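Nulham Institute of Applied Studies
Course Handout 7: Caring for Everyday Goods
Revised 5/14/18

Purpose of this unit

Students in the Household Materials course are expected to know how common goods wear out and how ordinary care can extend their use. This handout supports the lecture on footwear and clothing. It should be read together with Chapter 3 of the course reader.

Footwear

A shoe is made of parts that age at different rates. The outsole wears through friction. The upper weakens where it bends, mostly across the toes. The insole carries body weight, takes up moisture and is often the first part to be replaced. Foam insoles flatten with use. Gel insoles hold their shape longer but can tear at thin points and should be kept away from strong heat. 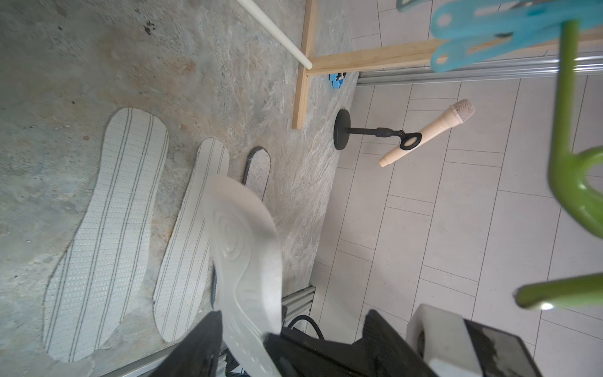

Figure 1. A translucent gel insole with small perforations.

Removable insoles should be taken out after long wear and left in open air. Washing is done by hand with mild soap and cool water. Machine drying is not advised for any type covered in this course.

Clothing

Most damage to clothing at home comes from washing and storage - wear on the body is a smaller cause than many students expect. Water that is too hot shrinks wool and fades dyes. Crowded storage sets creases and keeps air from reaching the cloth. Knitted garments stretch under their own weight and should be folded flat. Woven shirts and jackets may be hung.

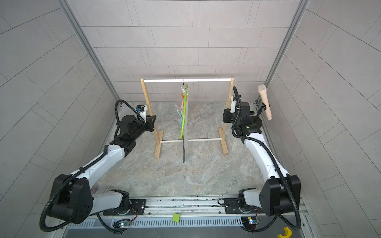 Damp items need space on every side. They should be dried fully before they go into a closed closet, as trapped moisture leads to mildew and odor. Direct sun is suitable for white cotton only.

Assignment

Select one item of footwear and one garment that you own. Keep a care record for 20 days, noting each wearing, cleaning and repair. Use the Konis record sheet, available at the Honorato Building front desk. The written report should not exceed 8 pages. Students repeating the course in December will receive a separate assignment.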